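Finding the field hospital marker outside Jelon

I had driven past the turn for Jelon plenty of times before I went looking for the marker. The guidebook gives it one line and puts it on the wrong side of the river.

Start from the square in Adham, by the covered market, and take the Zunura road north. After the sawmill the road drops to the bridge. Cross it and keep right. The left fork goes to Chong and you will have to come all the way back, as I did the first time.

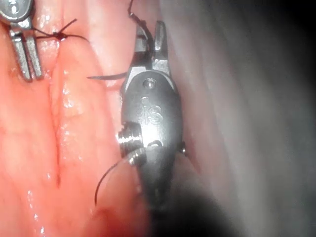
The pavement ends at a row of poplars. I left the car there and walked the farm track, which was muddy in November but firm enough along the middle. The marker is a gray stone, waist high, set back in the hedge on the left. It was put up in 2000, when the town replaced an older wooden board.

The text says a field hospital stood in the meadow behind for 16 days, with 80 beds under canvas. At the worst point it held 180 wounded, and the overflow went into the barn and the church in Jelon. The barn is gone. The church is still there and has a small plaque inside the door, easy to miss if the light is off.
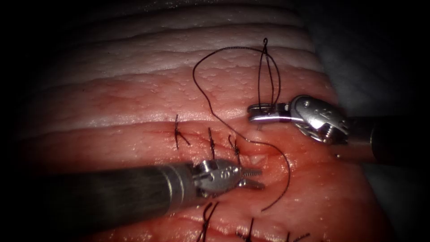 Can you walk into the meadow itself? It is private grazing land, so you have to look over the gate, but the gate is right next to the stone and you get a clear view down to the river.

I stayed until four, when the light started to go. There isn't much to see on the ground. A shallow ditch runs along the far side and may have been a drain for the tents, or it may just be a farm ditch. I couldn't find it on the old map in the Adham library. 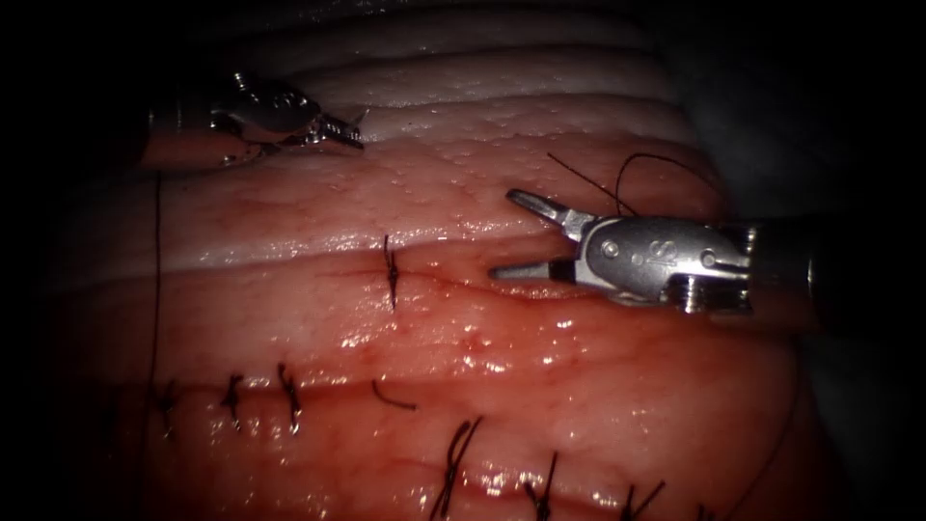

Two surgical instruments at work on soft tissue.

On the way back I stopped in Jelon for the church. The door sticks, so push hard. Parking is by the wall across the road, and the last bus to Adham goes from the same spot.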